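Grounds Maintenance Operative (Planting and Irrigation)
Chiu Landscapes, Ullgate depot
Permanent, full time
Posted June 24, 2024

We are looking for a grounds maintenance operative to join the team that covers Ullgate and the villages on the Mivley side. You would be working mostly on planting beds, lawns and the watering systems that go with them. The post is open because one of our operatives moved up to team leader in February.

Chiu Landscapes looks after 17 sites on yearly contracts. Most are housing estates and business parks, with a few large private gardens. The biggest is Mivley Park, where we planted 470 metres of mixed hedge last winter and where much of the first year's work will be.

The work

Mowing, edging and strimming from spring to autumn. Hedge cutting, pruning and bed clearance over the winter. Planting out from our own stock, which we raise at the depot. Checking and mending drip lines and pop-up sprinklers, setting timers and draining the systems down before the frosts. Keeping the site sheets up to date - they are short, but they have to be filled in before you leave the site.

You will go out in a crew of 3 with one van and a trailer. Starts are at 7.30 in summer and 8.00 in winter. We work in the rain. Saturday work comes up in the planting season and is paid at time and a half.

What we need from you

At least two years in grounds maintenance, a nursery or something close to it.
A full UK driving licence. Towing experience is useful.
You should be able to tell the common shrubs and perennials apart out of flower as well as in it.
Spraying certificates (PA1 and PA6) if you have them. If not, we will put you through both in your first year and pay the fees.
Some knowledge of irrigation. We use the Ludia controllers on nearly all our sites and will train you on those.

What we offer

Pay is £26,200 to £28,400 a year depending on experience, for a 40-hour week averaged over the year. 25 days' holiday plus bank holidays, with at least five of those days to be taken between December and the end of January. Workplace pension. Boots, waterproofs and all protective kit supplied and replaced when worn out. Hand tools are ours, though some of the crew prefer their own secateurs.

How to apply

Send a CV and a short covering letter to the depot office in Ullgate, by post or by hand. Tell us which sites or gardens you have worked on and what you did there. Shortlisted applicants will be asked to spend a paid half day with one of the crews before the interview. We reply to everyone, usually inside two weeks.
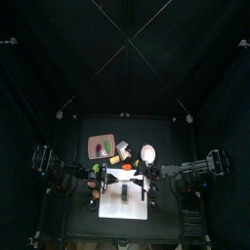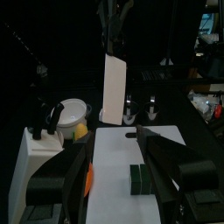
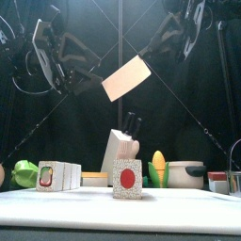 Comments on this vacancy

Tin-yau Tam
Is the licence needed from day one? I have my test booked for next month and five years in a nursery, mostly shrubs and hedging. I could get to the depot by bike for the early starts and wouldn't mind being a passenger until I pass. Also, does the half day have to be a weekday?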